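Fandance Robotics Club forum > Student projects > Household tidy-up challenge

Thread: Gripping long thin things by the handle

stuver_lad
Posted 2020-07-28
Our lot have entered the tidy-up challenge in August, and the rules want the arm to take hold of an upright pole and shift it 2 metres across a tiled floor. The team has split into two camps. One wants to grab the metal, the other wants the ribbed collar just under the handle. I'm collars. Wrist view from today's attempt:
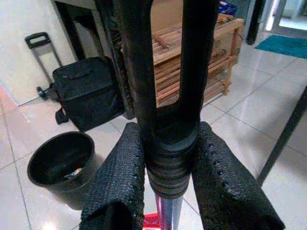
Fingers on the collar, rubbery pads, slotted handle above.

toledo_tinkerer
Grab the metal. Ribs look lovely and grippy until the pads only sit on the ridges, and then you've got half the contact you paid for.

stuver_lad
We tried metal last week. It swung like a pub sign.

mostly_solder
Have you told the software where the floor is? Reflections off shiny tiles ate 14 evenings of my life last year. Our depth readings were convinced we had a cellar.

stuver_lad
Not yet. The plan was to ignore the floor and hope.

reston_b
Bold. I'm with stuver_lad on the collar, mind. Those pads have enough texture to bed in between the rings if you close slowly. Try 200 slow closes and write down every slip, including the ones you'd like to blame on the cable.

toledo_tinkerer
200 closes on one pole proves you can hold one pole. The judges bring their own.

reston_b
And do the judges' poles have collars?

toledo_tinkerer
The rules say "a household item with a long handle". I've read that 1,000 times and it still could be a soup ladle.

mostly_solder
If it's a ladle I'm retiring.

stuver_lad
Right, we'll do reston_b's slow closes on the collar, then the same again on the metal so toledo_tinkerer can be smug with numbers. Does anyone have a spare set of pads in case we wear these out?

reston_b
Got a pair in the Reston cupboard. Bring biscuits.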